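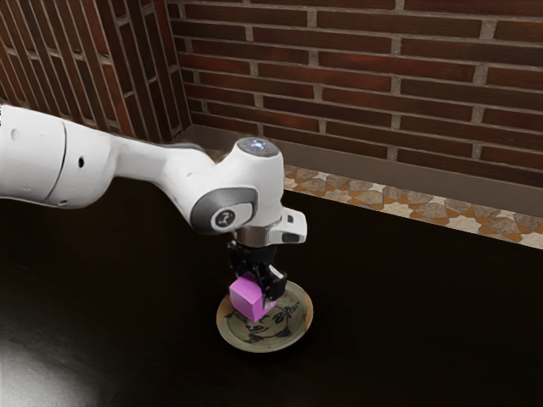 ## 4. Recording your first demonstrations

I'm assuming you've got through section 3, so Biltura is installed, the simulator opens without complaining and your hand controller shows up in the device list. We'll use the cube-on-plate task, which I still go back to whenever I change anything in my own set-up.

The job is simple to say: pick up the pink cube, carry it over, and set it down on the plate. You drive the arm yourself and Biltura writes down every move.

### Before you start

- Sit square to the screen. I spent a whole evening with my chair turned to one side and every demo drifted left!
- Close anything heavy. If the picture stutters, your hand will stutter with it.
- Load the task called `cube_plate` and leave the lighting alone for now.

### Steps

1. Press **Home** and wait for the arm to settle. Don't touch the controller yet.
2. Hold the side button to take control. The arm only follows while the button is down, so you can let go, shift your hand somewhere comfier and carry on (Ilgın Bilgin calls this "lifting the mouse", and that's just how it feels).
3. Bring the gripper over the cube with the fingers open. Come down slowly and stop when the fingertips are either side of it.
4. Squeeze the trigger gently. The cube may twist a bit as the fingers close, and a slightly tilted cube is fine for this task.
5. Lift straight up before you go sideways. Low, sweeping moves catch the rim of the plate.
6. Line up over the plate, then lower until the bottom edge of the cube is nearly touching. I pause for a beat at this point – it gives the replay a clear place to look at later.
7. Lower the last little bit and open the trigger all the way.
8. Back the gripper off upwards, let go of the side button and press **Save**.

> **Note:** The drawing on the plate is only decoration. You don't have to match the cube to the face, and anywhere inside the rim counts as a pass.

> **Caution:** Don't let go of the trigger while you're still high up. The cube will bounce, Biltura will happily save the bounce, and you'll be teaching it to throw.

### How many do you need?

My first set had 34 demos and it was enough to get the arm reaching for the cube sensibly, though the letting go was poor. Ha-rang Ahn has a much bigger set on the shared drive, 1,461 of them, which you can load with **Import** if your wrist has had enough. Please still record a few of your own first. You'll read the replays much better once you've driven the thing.

Throw away any demo where you fumbled the grip and tried again, unless you've ticked **Keep recoveries** in the settings.

### If something feels off

**The arm lags behind your hand.** Turn *Smoothing* down to 3. Mine came set far too high.

**The gripper turns the wrong way.** Your controller is probably mirrored. Go to **Devices**, tick **Flip wrist** and press **Home** again before you carry on.

**Save is greyed out.** You're still holding the side button. I do this constantly.

Once you've a batch you're happy with, open **Replay** and watch them all through at normal speed before moving on to section 5.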